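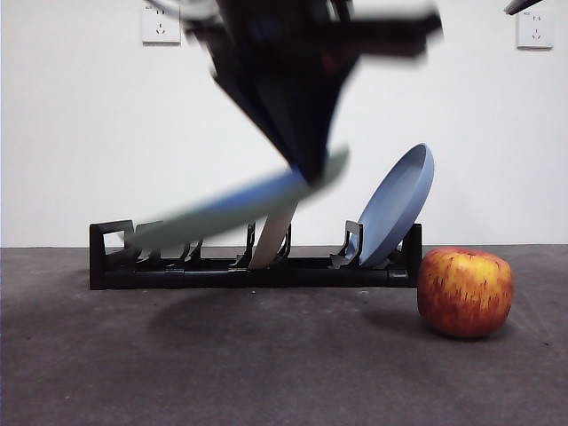 Jolán Magyar
Case systems coordinator, Plorcombe Immigration Law Clinic

14 shares
6 comments

Section 4: Setting up a removal case in Galanis

By now you should have a login, a working scanner and your own name in the staff list. If your name isn't in the staff list, go back to Section 2 and do that first, or every task you create in this section will land in my inbox (I had forty-odd of them one Monday and I did not enjoy it).

This section takes you from an empty screen to a removal case that has its people, its hearing, its deadlines and its first packet. I've written it for new legal assistants, but attorneys are welcome to read it too, and a couple of them really should! I last went through every step on Tuesday, August 13, 2024, on the desktop version. The phone version has the same menus squashed into one button, and I wouldn't set up a case on it unless you're stuck in a courthouse hallway.

Before you start

Have these next to you:

- the signed intake form
- a copy of the charging document, every page, including the back of the last one
- the most recent hearing notice, if the client has one
- the client's ID number from their government paperwork
- the name of the attorney who took the case

If you don't have the hearing notice you can still open the case. You just can't finish 4.3, so leave it and come back.

4.1 Open the case

1. Click New, then Case. A list of case types drops down.
2. Choose Removal. Don't choose Removal (old). We keep that one so the closed files still open properly, and anything new you put there won't get deadlines at all.
3. Type the client's name exactly as it appears on the charging document, even if it's misspelled there. I know this feels wrong. You'll put the correct spelling in the next step.
4. In Also known as, type the name the client uses and any other spelling you've seen. Put each one on its own line. Commas confuse the search.
5. Type the ID number without spaces or dashes, then read it back out loud against the paper. One wrong digit and you'll be looking up a stranger.
6. Pick the attorney.
7. Click Save. Galanis gives the case a file number, and you should write that on the front of the paper folder before you do anything else.

Note: File numbers run in order and are never reused. If you open a case by mistake, don't delete it. Mark it Void and type a short reason. My own contribution to the collection is 1,212, a perfectly good number I spent on a case called "test test."

4.2 Add the family

Plenty of our clients have a spouse or kids in the same proceedings, and Galanis treats each person as a separate case that can be tied to a lead case. It took me ages to get comfortable with this, so go slowly the first few times.

1. Open the lead case and click People.
2. Click Add related person. Fill in the name, date of birth and ID number.
3. Under Relationship, choose what the person is to the lead client. So for a daughter you pick Daughter, even though you're typing on her record.
4. If she has her own charging document, tick Own proceedings. A second case opens and ties itself to the first.
5. If she doesn't, leave the box alone. She'll show up as family but she won't get deadlines.
6. Repeat for everybody, then click Tree and look at the whole family. Anyone floating off on their own with no line has been saved without a relationship.

Caution: Tied cases share a hearing date by default. If the court has split a family up, open each case and switch off Follow lead. Check this against the paper notices every single time. Ailsa Strachan on our detained team found a teenager whose case was still following his mother's after the court had given him his own date, and she caught it with two days to go.

4.3 Enter the hearing

1. Click Hearings, then Add.
2. Choose the hearing type from the notice: master, individual, or bond. If the notice doesn't say, pick Unknown and send the attorney a task. Please don't guess.
3. Type the date and time. Galanis uses the time zone of whichever court you pick, so pick the court before you look at the time on the screen.
4. Choose In person or Video. For video, paste the link into the Link box. Notes is where links go to get lost.
5. If the client needs an interpreter, choose the language and the dialect. "Arabic" alone isn't enough for us, and neither is "Kurdish." Ask the client, and ask what they speak at home as well as what they can get by in.
6. Upload a scan of the notice. The hearing stays yellow until there's a scan attached and turns green when there is.
7. Click Save.

Note: A green hearing means somebody attached a file. It doesn't mean the file is the right one. I've opened a green hearing and found a parking receipt.

Once the hearing is saved, look the case up on the court's own system and compare. If the two don't match, the paper, the court system and the attorney all need to be looked at before anyone tells the client anything. Put a task on the case called DATE MISMATCH, in capitals, so it sorts to the top of the morning list.

4.4 Turn on the deadlines

Deadlines in Galanis come from rule sets, and a rule set is only a table that an attorney filled in. Ours is kept by Nazmiye Ersoy, our legal director. She reviews it every December and any time the rules or a judge's standing order change in between.

1. Click Deadlines, then Apply rule set.
2. Choose the court. If the judge's name appears under the court, choose the judge instead, as that set includes the judge's own filing instructions.
3. Look through the preview. Each line has a date, a title and a source.
4. Untick anything that doesn't belong, such as a bond filing for a client who isn't detained.
5. Click Apply. Tasks go out to the assistant and the attorney together.
6. Open the case calendar and check that the first deadline falls where you'd expect it.

Caution: Never type over a date that came from a rule set. If you think it's wrong, click the flag beside it and Nazmiye gets a message. Typing over it breaks the tie to the rule, and when the hearing moves, that one date will sit right where it was while all the others move.

If a judge orders removal, or denies relief, don't wait for the paper. Open the case, click Decision, enter the date the decision was given and whether the attorney reserved appeal. The appeal clock in Galanis starts from that screen. It's the only thing in this whole guide I'd ask you to do standing up with your coat on. Then call the attorney, on the phone, with your voice, and keep calling until you get them. A stay request is a separate track with its own tasks, and only an attorney can switch it on, so don't be surprised that the button is gray for you.

4.5 Build the first packet

A packet is the bundle of documents we file together, with a cover page, an index and page numbers. Galanis builds it for you if the documents are labeled properly.

1. Click Packets, then New, and choose the packet type.
2. Drag your documents in from the left. Put them in the order the attorney has asked for.
3. Give each one a title a tired person could understand. "Letter from client's employer" is great. "Scan0044" isn't.
4. For anything in a language other than English, attach the translation and the translator's certificate to the same entry. The packet won't build if there's a translation with no certificate, and I love it for that.
5. Click Build, then open the finished file and page through it all. Yes, all of it!
6. Send it to the attorney with Send for review. Don't file it yourself.

Note: Our Galanis plan caps a packet at 200 pages. Country conditions reports will get you there quickly. If you go over, click Split, and Galanis carries the page numbers and the index on into the second part. Don't split by hand or both parts will start at page one.

Note: Scan in black and white unless the color matters. A color scan of a long file can choke the upload, and you'll get a message reading "Error 80" with nothing else to help you. Rescan it and try again. If it still fails, leave the browser open and find Kvido Mikuš in IT, who'll want to see it on your screen.

4.6 If you're moving a case over from Bisier

Bisier was our old system, and a few files are still coming across. Use Import, then From Bisier, and type the old file number. Names, addresses and documents come over fine. Hearings come over as plain notes, so you'll need to enter them again with 4.3, and deadlines don't come at all, so do 4.4 from scratch.

The Notes field is cut off at 3,000 characters on import. If the old notes are longer, save them as a PDF first and upload that to the case under Correspondence. Read the last page before you do, because that's often where somebody wrote down the client's new phone number.

Once the import is finished, open the old record and set it to Read only. Two live records for one client is how an address change gets entered in the wrong place.

Section 5 covers address changes, including the forms that go to the court and the ones that go to the government's side, and who signs which.

6 comments | 14 shares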